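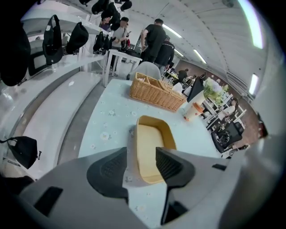

Yellow tray and wicker basket on a flowered tablecloth.

Visit Report: Curnholm Monitoring Center Open Day

Jul 10, 2019

The Curnholm alarm monitoring center opened its doors to installers, facility managers and insurance representatives for its second open day. Our association was represented by a delegation of 18 members, most of them from small and mid-sized installation companies in the region. The visit was arranged by Lamduan Intarasuk, who heads operations at the center and who led the tour of the building in person.

Curnholm receives signals from intrusion, fire and video systems at 1,136 customer sites. The majority are retail premises and warehouses, with a smaller share of schools, medical offices and private homes. The center moved to its present building two years ago, when the former offices downtown could no longer house a second operator room.

The operator room

Visitors were admitted to the gallery in two groups. The main room is separated from the gallery by glass, and guests were asked to leave telephones in the lockers provided. Each operator works with three screens: one for the alarm queue, one for site instructions and one for video. The queue is sorted by priority, with hold-up and fire signals always placed first. Operators may not change this order. They may, however, mark several signals from the same site as a single event, and supervisors review those decisions at the end of each shift.

Ms. Intarasuk explained that most of the work of the past year had gone into the written site instructions. Many had been copied from one system to the next for a decade or longer and named key holders who had left the company concerned. Staff have now called every customer to confirm the list of contacts. In future the list will be confirmed every November, and a site that fails to reply to three requests will be reported to its installer.

Video verification

The second part of the tour dealt with video verification. When a detector is triggered, the center receives a short clip from the camera assigned to that zone, covering the moments before and after the signal. The operator decides whether a person is present and, if so, calls the police with a description. The software used for this purpose is supplied by Otetti and has been in service since the move.

Several of our members asked how the center handles sites where detectors and cameras were installed by different companies. The answer was that these remain the most difficult. Zone names rarely match, and a signal marked "rear door" may call up a camera that faces the parking lot. Curnholm now requires a walk test with an operator on the line before such a site is accepted. The test takes most of a morning at a larger warehouse, and its cost is borne by the installer. Some members considered this a heavy burden for small jobs. Ms. Intarasuk agreed to look at a shorter form of the test for sites with fewer than eight zones.

Power and communications

The technical rooms are on the lower floor. Two independent power feeds enter the building on opposite sides, and a diesel generator is run under load once a month. Signals arrive over two separate network paths, with a cellular link as a third. A backup receiver is kept at the Shirazi site across the river, and operators transfer there for a full shift twice a year. During the last exercise the transfer was completed in 11 minutes against a target of 15.

Our members took particular interest in the supervision of older dial-up communicators. A number of customers still rely on them, and the center will stop accepting new connections of this type at the end of the year. Existing units may remain until the control panel is replaced. Installers with affected customers will receive a list by mail.

Presentations and exhibits

Four suppliers had tables in the training room. Sonach showed a wireless door contact with a replaceable battery and a small outdoor siren. The contact was well received, although its cover is held by a single screw and two of our members found it awkward to close. Price lists were not yet available — the sales staff took names and promised to send them.

A talk on false alarms followed lunch. The speaker divided causes into user error, equipment faults and poor placement, and argued that the first is too readily blamed. Detectors aimed at heating vents and loading doors were given as common examples of the last. Copies of the slides may be requested from our office.

Points for members

Members who send signals to Curnholm are asked to check that zone names agree between the panel and the video recorder before requesting a connection. Requests for the walk test should be made at least ten working days ahead. Questions about the shorter test should be sent to our office, which will pass them on together.

The association thanks Ms. Intarasuk and her staff for their time. A return visit to observe a transfer to the Shirazi site has been proposed, with places limited to six.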